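Skokura Players – Minutes of the Spring General Meeting, 5/22/26

Present: Katalin Bodnár (chair), Gaëtan Riviere, Ferenc Virág, Cheuk-hei Hsu, Ottó Kovács (minutes)

Previous minutes
Agreed, with one correction. The lighting desk was lent to us by the Vass Youth Theatre and not sold. Ferenc has written to say thank you properly.

Spring show
What a run! Katalin congratulated everybody on Bredamari, and the whole table joined in. We sold 723 tickets, and the last night was full right up to the back row. Gaëtan said the second act had never gone better, even with the ladder stuck on the wrong side of the stage, and that the children's chorus should be given a bigger part in whatever we do next. Warmly agreed. Two letters had come in from audience members, both read aloud, one of them asking where the green hats came from (Cheuk-hei made them, every one).

Costumes and wardrobe
Cheuk-hei reported that the spring costumes are all back except the innkeeper's waistcoat and a pair of grey gloves. Anyone who took these home by mistake, please bring them to the next rehearsal. Wool and velvet are to be aired and brushed, cottons can go through the machine on a cool wash, and anything with glued trim is to be sponged by hand. Ottó asked whether the cloaks could be washed. They can't, as the dye runs, and we all remember the pink shirts.

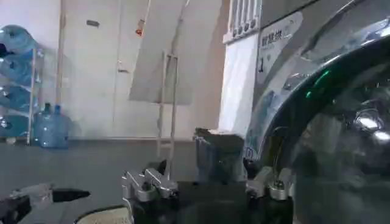 The wardrobe rail by the stage door is bending badly under the coats. Ferenc offered to put up a second one with proper wall brackets, and has a length of scaffold pole that would do the job. Agreed with thanks. Cheuk-hei would also love some more wide-shouldered hangers if members have any going spare.

November production
A really lively discussion, and it ran well over its time. Gaëtan read a scene from Dillico, a comedy set in a seaside boarding house, and had us all laughing by the second page. It has parts for all ages and needs only one set. Ottó preferred a mystery and made a good case, but was happy to go with the vote. Dillico it is! Gaëtan to direct, Katalin to ask about performing rights before anything is announced.

Ottó wondered if the dining room doors could be made to swing both ways. Ferenc thinks so, and is already drawing – sketches to follow.

Hall and seating
The hall will let us put out 82 chairs a night as long as the side aisle stays clear. Cushions were raised again. Katalin will try a few on the front row and see how people like them.

Any other business
Gaëtan is running a free voice workshop for newcomers and would like names soon. Friends and neighbours are very welcome, no experience needed. The tea urn leaks at the tap and Ottó will take it home to look at the washer.

Actions
Ferenc – second costume rail, door sketches
Katalin – performing rights, cushions
Cheuk-hei – list of missing costume items to all members
Ottó – tea urn
Gaëtan – workshop notice, reading copies of Dillico

Next meeting to be fixed once the rights are confirmed.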